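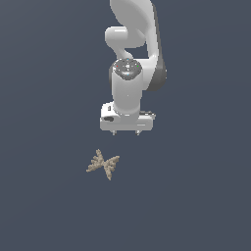 The stage at the Tutau was inspected on 16 February 2024, ahead of the Dronavach show, by Saturnino Gallardo (stage) and Oluwaseun Garba (sound and power). Demetrio Llorente did the front of house and wrote this up. Items are marked OK, FIXED or OPEN. Anything marked OPEN has a name next to it, and that person signs it off before doors. On spacing, the rule has not changed: whatever reaches down over the stage keeps clear of whatever is on the deck, with bare surface between the two. Mic booms, lamp brackets and the backdrop bar all come under that rule.

STAGE DECK

1. Deck panels level and locked. OK
Walked the whole deck in work boots. One panel at the back used to click under the drummer's stool and no longer does.

2. Front edge marked with white tape. FIXED
The old tape had lifted at the left corner. Replaced it along the full front edge. Please don't patch this with short pieces, they peel first.

3. Steps on both sides fixed and dry. OK
Stage right handrail is a little loose at the bottom but holds. Teodoro will tighten it when he has the long wrench with him.

4. Drum riser wheels locked. FIXED
Two were unlocked when we got there. The riser moved when Saturnino leaned on it. Lock all the wheels after the riser is in position, then push it from the back and from the side.

5. Nothing stored under the deck. OPEN (Calvo)
There are still empty cases under the back half from the October shows. They need to go to the Mai room. Cases only, leave the spare legs where they are.

OVERHEAD

6. Lamps have safety wires, clipped and not just looped. OK
All checked from the ladder. The new Idodus lamps came with thinner wires than we use, so ours were fitted instead.

7. Backdrop bar even, both ropes tied off. OK
Dronavach bring their own backdrop. It is heavier than the house one. Abilio wants to be there when it goes up and nobody should start without him.

8. Ladder put away and locked. FIXED
It was behind the curtain again. It belongs in the cage.

SOUND AND POWER

9. Stage power tested with the plug-in tester. OK
Every outlet, including the one behind the piano that people forget.

10. Cables taped or under ramps wherever people walk. OPEN (Garba)
The main run is fine. The run to the merch table crosses the side aisle and needs a ramp. We own enough ramps, but one is cracked and should be thrown out, not put back on the shelf.

11. Extension cords in good shape. FIXED
Took two out of service. One had tape over a cut, the other had a bent ground pin. Both now have the plugs cut off so they can't find their way back.

12. Speaker stacks strapped. OK
Strap on the left stack was twisted. Flattened it and pulled it tight again.

13. Hearing protection at the bar and the sound desk. OK
A new box of 100 pairs of foam plugs is behind the bar. The bar staff should offer them without being asked, especially to people standing near the speakers.

14. Singer's wireless mic batteries changed before the show. OPEN (Garba)
Not strictly safety, but last time someone ran across the stage in the dark with new batteries and missed the step. Change them at the end of sound check.
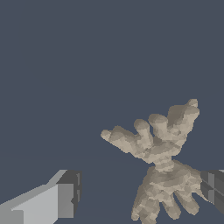
Can the band's own crew sign off an OPEN item?

The person named next to the item has to do it, or Abilio if that person is out. Visiting crew are welcome to do the work, and often they know their gear better than we do, but the signature has to come from the house.

FRONT OF HOUSE

15. Exits unlocked and clear inside and out. OK
Opened each door all the way. A delivery pallet was outside the side exit and the driver moved it while we waited. Check this one again at doors, whatever the afternoon check said.

16. Exit signs lit. OK
The one over the rear door flickers for a few seconds when it comes on, then stays on. A new tube is on order.

17. Seating for the balcony. OK
40 chairs, linked in rows. The links matter up there. If people unlink chairs to sit closer to friends, ask them to put them back.

18. Standing floor limit posted at the door. OK
The limit is 100 for this setup, with the riser and the merch table in. The door counter was tested and set to zero. Guest list people count too, and so do photographers.

19. Fire extinguishers in place and in date. OK
The one by the sound desk had a coat hanging on it. Coat hooks are on the opposite wall.

20. First aid kit full. FIXED
Low on small bandages and burn gel. Restocked from the office. The kit stays at the bar, and the bar manager has the key to the cabinet.

21. Haze machine. OPEN (Cantero)
Dronavach asked for haze. The alarm panel has to be put in the right mode before it is switched on and put back afterward. Abilio does both and writes the times in the panel book. No haze if he is not in the building.

DURING THE SHOW

22. One person on the stage side with a flashlight and radio at all times.
Saturnino for the opening act, Teodoro for the main set. Swap over in the changeover, not in the middle of a song.

23. House lights can be brought up from two places.
The sound desk and the wall panel by the bar. Both tested. The panel by the bar sticks a little, so press hard.

24. Allow 10 minutes for the changeover walk.
This means a slow walk over the deck with a light, looking for water bottles, loose tape, picks, set lists and anything else that slides. The opening act's gear goes off before the walk starts. If the changeover is running late, shorten the music between sets and leave the walk alone.

COMMENTS

Gallardo: The deck is in better condition than it was last fall. I would still like new wheels for the riser. The locks work but they are stiff, and stiff locks get skipped.

Garba: Please can visiting bands send a stage plan before the day. Dronavach did and it saved us an hour. The opening act did not, and we moved the monitors twice.

Calvo: I can clear the cases after lunch if somebody leaves the Mai room unlocked. Last time I had to carry them back.

Llorente: Key to the Mai room is now on the hook in the office, with a green tag. Sign for it in the book. The signed copy of this sheet goes in the folder at the sound desk and the blank ones are in the drawer underneath.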